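Ticket: Cloth episodes in the Piller set keep coming out with bad grasp labels
Opened by: Wilson Cuadros
Queue: Bunnag sim, data gathering
Status: Closed, with one follow-up open

First entry, Wilson

Okay, so I'm opening this one because I've been grumbling about it at my desk all week and Jadwiga said grumbling isn't a ticket. Fair enough!

We're building the Piller set, which for anyone new to the queue is the pick-and-place collection where every episode gets a fresh tabletop, fresh junk on it and a fresh texture on the big surfaces. Target is 1,262 good episodes in the first batch. The hard objects collect just fine. Anything thin and floppy is a mess. I'll drive the arm in, close on the sheet, lift, everything looks great to me on the screen, and then I open the saved episode and the grasp label says "open" from start to finish. Or it flips back and forth the whole way up, like someone is playing with a light switch.

If we train on that, the policy learns that you can pick up cloth without closing your hand. I'd love that trick, but no.

What I've tried so far:

Restarted the sim. No change.
Restarted the sim and the teleop box, in that order. No change.
Restarted them in the other order, because Lucyna swears by it. No change, sorry Lucyna.
Swapped the sheet for the thicker one. Better, but still flips on and off.
Recorded the same pick with a block in place of the sheet. Label is perfect every time.

So it's something about thin stuff. I'm attaching the log from the last run and a couple of wrist views from the session.

Reply, Jadwiga Duda

Thanks for writing it down! Two questions. Are you on the new label rule or the old one? And is it every wrist camera or only the one you look at? I'm asking about the camera because if the views disagree with the joint log we have a timing problem, and that's a whole other can of worms.

Wilson

New rule, as far as I know. I pulled the September config and didn't touch it. And the wrist views agree with the joint log, I went through them side by side with a very large coffee. When I see the fingers together in the picture, the joint log says the fingers are together. It's only the label column that's off.

These are the two I keep going back to, one with the sheet pinched and one with the fingers apart:
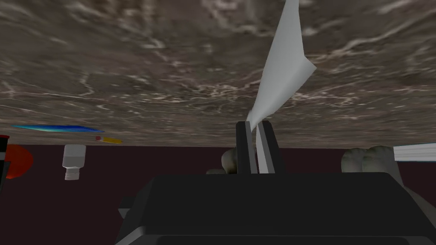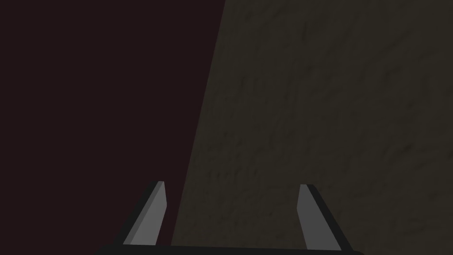

The label column had "open" for both of those moments. So I went digging in the label script, and I think I've found where it goes wrong, but I want somebody who knows the contact code to check me before I start changing things.

The rule asks for two things before it writes "closed". First, the fingers have to report contact on both sides. Second, the gap between them has to stop shrinking while the motor is still pushing. With a block that's easy, the fingers hit it, they stop, the gap stays put. With the sheet the fingers go nearly all the way together and the contact force is tiny, so it hovers right at the cutoff. Some steps it's over, some steps it's under. There's your light switch.

Eugeniusz, you wrote the contact part, right? Can you have a look?

Reply, Eugeniusz Kołodziej

Guilty. The cutoff was tuned on blocks and bottles. I never had cloth in mind when I set it. Your reading of the script is correct.

Please don't just lower the cutoff, though. If you drop it far enough to catch a thin sheet, you'll also catch the fingers touching each other on an empty close, and then we get "closed, holding something" on episodes where the person missed. That would be worse than what you have now.

Wilson

Ha, too late, I'd already tried it on a copy. You're right, it was awful. Every missed pick got marked as a success. I threw the copy away.

So then Teodor wandered over and asked why we need the force at all when we already know from the sim which object is where. I didn't have a good answer. I said something about keeping it close to what the real arm can measure, and he said sure, keep that for the inputs, but the label can know things the robot doesn't. And I had to go for a walk around the parking lot because he'd saved me two days of work in one sentence.

New plan:

1. Leave the force and the finger gap in the episode as they are. The policy gets to see those and we don't smooth them.
2. Write the grasp label from the sim's own object state. If a piece of the sheet is between the fingers and moves along with them, it's a grasp.
3. Need it to hold for 20 steps before the label turns on, so brushing past something doesn't count.
4. Same 20 steps on the way off.

Reply, Lucyna Lis

Can you check number 3 against the quick pickers? I did a lot of the Jillov episodes and I'm fast. If I grab and let go in under 20 steps, does that just vanish?

Wilson

Good catch, and yes, it would vanish. I ran it over your Jillov episodes and it ate 2 of them, both where you grabbed the sheet, didn't like it, and let go right away. I think I'm fine with losing those as grasps, but I don't want them thrown out. They now get a "retry" tag and stay in. Regrasps are some of the most useful things we have – the policy needs to see a person change their mind.

(Please keep being fast, by the way. My own episodes are painfully slow and the policy is going to pick up my habits if I'm the only one driving.)

Wilson, Saturday morning entry

Yes, I'm here on a Saturday, the Pukangate machine was free and I couldn't resist. Relabeled 900 episodes overnight with the new rule. Went through the cloth ones by hand this morning, just scrubbing through the wrist view with the label printed next to it. The flicker is gone. The label comes on a bit later than I would put it myself, which is the 20 steps doing their thing, so I shift it back to the first step of the run once it's confirmed. Looks right now.

Two things I ran into along the way, in case they save somebody an afternoon:

If you relabel an episode and don't clear the cached index, the viewer will happily keep showing you the old labels. I spent most of an hour convinced my fix did nothing. Clear the index first!

Also, don't judge the label from a paused wrist view on the darker texture draws. Turn up the brightness in the viewer (it's display only, it doesn't touch the saved frames) or read the joint log. I called one episode wrong just because I was squinting at it.

Reply, Jadwiga

This is great. Can you rerun the small training job on the relabeled part before we close? Doesn't have to be the full thing. I'd like to see whether it at least tries to close on the sheet.

Wilson

Ran it. It tries to close on the sheet! It goes in too high and grabs a corner about as often as it grabs nothing, but it closes, and it stays closed on the way up, so the label is teaching it what we wanted. The aiming is a separate problem and I suspect it's because most of us come down on the sheet from the same side. Teodor is going to record a batch from the other direction.

Merged the label script. Old rule is still in there under its old name for anybody who needs to match the earlier runs, but please don't use it for anything with cloth in it.

Leaving one follow-up open for Eugeniusz: the empty close. With the new rule it gets marked "open" even when the fingers are fully shut, which is correct for grasping but reads strangely in the viewer. We talked about splitting it into finger state and grasp state as two columns. Eugeniusz has it for next week, and I'll relabel the rest of the batch once that's in.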